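Grelwood bench notebook, August, after lunch
2 min read
18 shares | 7 comments

Big tidy of the small parts today, and I'm so pleased with how the bench is coming along! Went through the Petwood drawers first (some of that stuff has been in there since 2013) and pulled every stray bit, driver tip and mystery screw. Two jars of washers turned out to be the same size, so they're one jar now.

The butcher-block top is a joy to work on. Pale wood, so even the tiniest dark screw shows up. Red shallow tray lives in the corner, black case stays open while I'm sorting, glove with the red cuff within reach. 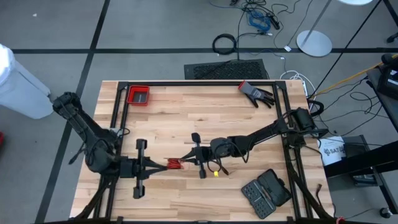
Trays should be labeled on the short side, since that's the end you see once they're stacked, and the old Kahsay labels peel off in a week anyway. Good point, and I've switched to paint marker. Short side it is!

Still to do:
- oil the spare top, two thin coats, sand with 2000 between
- cut foam for the second case
- find the missing 7 mm socket (again)

Bits go back by size, smallest at the hinge. I tried sorting by type this morning and hated it. More drawers to come from the Trovavley store room tomorrow, can't wait.

Recent entries
Pegboard, second try
Which glue for drawer runners
Sharpening day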